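# How marble is made

Marble is a kind of rock that used to be another kind of rock. 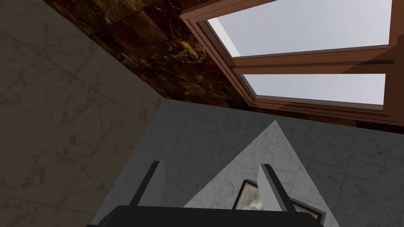 It starts in the sea. Many sea animals, such as mussels, corals and some creatures too small to see, make shells or skeletons out of a chalky material called calcite. When they die, their shells sink to the bottom. More fall on top, and then more. After a very long time the bottom layers are pressed hard together and become limestone.

Limestone is quite common. You may have walked on it, and if you look closely at a piece you can sometimes find a fossil.

## Heat and squeezing

The outside of the Earth is made of huge plates of rock that move very slowly. When two plates push into each other, the limestone between them can be forced deep underground. It is hot down there, and the weight of the rock above is enormous.

The limestone does not melt. Instead, the tiny grains of calcite inside it grow into bigger crystals that lock together like the pieces of a jigsaw. Most fossils disappear when this happens. The new rock is marble. Rocks that have been changed in this way are called **metamorphic** rocks, from Greek words meaning "change" and "shape".

## Where do the colours come from?

Pure marble is white. Other colours come from small amounts of other things mixed into the limestone before it changed:

- iron can make it red, brown or yellow
- carbon can make it grey or black
- a mineral called serpentine can make it green

The wavy lines are called **veins**. Some were thin layers of clay or sand in the old limestone. Others began as cracks – water ran through them and left minerals behind.

## Getting it out of the ground

Marble is dug from a quarry. At the quarry above Buvville, workers cut the rock with a long wire covered in tiny diamonds. Water is poured over the wire to keep it cool. The biggest block taken from there last August weighed 106 tonnes and had to be split before a lorry could carry it. The pieces go to a workshop, where saws slice them into slabs 2 centimetres thick, and the slabs are polished until they shine.

## Try it yourself

Ask an adult to help you put a drop of vinegar on a small chip of marble. Watch for little bubbles. The acid in the vinegar is reacting with the calcite and making a gas called carbon dioxide. Rinse the chip with water afterwards, and don't try this on a kitchen worktop, as it will leave a dull mark.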